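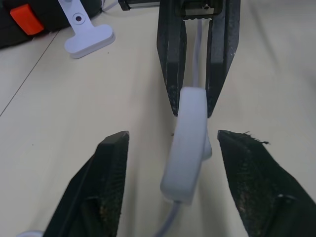 Brultdale Hall — fall walk-through, September
Checked by Gavin Kerr

Front steps and handrail: OK. The new rail is solid all the way down and I love it. Great work by the Lamont crew!

Main entrance doors: OK. Both leaves open fully and latch by themselves.

Exit signs: one fault. The sign by the Tetton Room is dim. New lamp ordered, please fit before Wednesday.

Fire extinguishers: OK. All tagged, pins in, gauges in the green. The kitchen one has moved to the left of the door, so much easier to grab.

Kitchen: OK, with a comment. Hood filters are cleaner than I have ever seen them — thank you, supper club! Shelf over the sink needs a longer screw.

Extension cords and power strips: OK. No strips plugged into other strips this time, hooray. Keep cords out of walkways and unplug at closing.
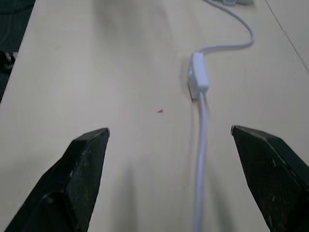
Folding tables: two to repair. Leg locks are stiff on numbers 23 and 30. Both are tagged and standing by the stage door.

Storage closet: needs work. Boxes are stacked too close to the water heater again. Clear 30 inches all round.

Parking lot: OK. The pothole on the Brunisgate side is filled and the lines look terrific.

First aid kit: restock small bandages and burn gel.

Next check: same route, starting with the closet. Send repair notes to Gavin.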